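Vonau plug load log — README
last touched 18/10/2026, Fletcher Quinlan
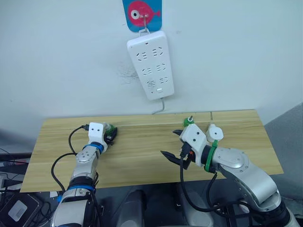 Readings from my apartment, one row per outlet per hour. Started in February when the electric bill jumped and I wanted to know which thing was eating it. Was the old freezer. Kept logging anyway.

What's in here

readings.csv — the main file, hourly
outlets.csv — outlet id, room, what was plugged in, start and end date
bills.csv — monthly totals typed in by hand from the paper bill
notes.txt — moves, outages, guests, me forgetting things

Columns in readings.csv

ts — local time, start of the hour. No timezone column, sorry. Clock change weekends are messy, see notes.txt
outlet — matches outlets.csv
wh — watt hours for that hour
peak_w — highest reading in the hour, blank if the meter dropped out
src — kimo or raltden

Meters

Two kinds. Kimo is the cheap one and reads every 30 seconds. Raltden reads every 4 seconds and runs a bit high on small loads. I did not correct for it. If you compare chargers across the two you will get nonsense, so filter on src first.

Anything under 1 W on a Kimo shows as 0. So standby numbers for the TV corner are too low. Moved a Raltden there later, row is in outlets.csv.

Things plugged into a shared strip count as one outlet. I know. Splitting them ment buying more meters. If a strip got moved to another room it got a new outlet id, the old id is never reused.

Missing data

Blank means no reading, 0 means zero. Please don't fill blanks with 0, I did that in the first version and the totals came out wrong. Outlet 17 has a long gap, router was reset and I didn't notice. Rows with less than half the expected readings are dropped completely.

Not in here

Stove, water heater, ceiling lights. All hard wired. So the sum never gets to 100 percent of the bill, don't write to me about it.

Loading it

Any spreadsheet will open it. The Pirihi script makes daily totals, run it from the same folder as the csv files. It overwrites daily.csv without asking.

Use

Do what you want with it, keep my name on it. One household, one climate, so don't go making claims about averge homes from this.

To do

- redo the outlet names, kitchen ones are confusing
- weekly version
- check the Raltden offset against a plain lamp
- bills.csv is missing the latest bill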